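The nail-painting machine at Zelano is back on the job, and I got to spend most of a morning at the salon while it had its color check. Regulars will remember it went down last week with a clogged nozzle. The fix for that was quick (a new nozzle and a good flush of the line), but then the whole thing has to be taught its colors again, and that part is all hands and patience.
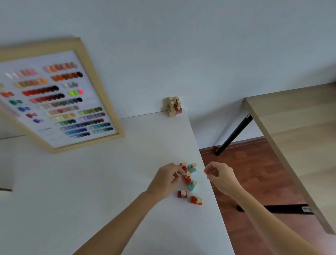
The machine is a Pellico, a countertop unit that holds your finger in a little cradle and lays the polish on by itself. It doesn't know red from turquoise until somebody tells it. So every polish gets matched by eye to the shade chart, then its number gets typed in, then the machine paints a test tip and you hold that up to the chart too. If the tip comes out streaky, you drop the flow a notch and go again — I watched one stubborn red get three tries!

The reds are the fussy ones, apparently. Two of them can look like twins in the bottle and come out miles apart on a tip. 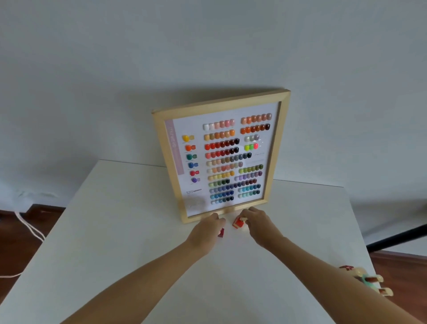

Lultavov, the shop that services it, wants the nozzle flushed every 45 manicures from now on, and the counter inside read 2753 when the cover went back on. Zelano is also keeping a spare nozzle in the drawer, so a clog shouldn't mean a week of canceled appointments again.

Machine bookings opened up again Thursday, May 26, 2022, with 9 slots a day to start. The next full service is set for August. I've put myself down for a dark red, and I'm pretty excited about it.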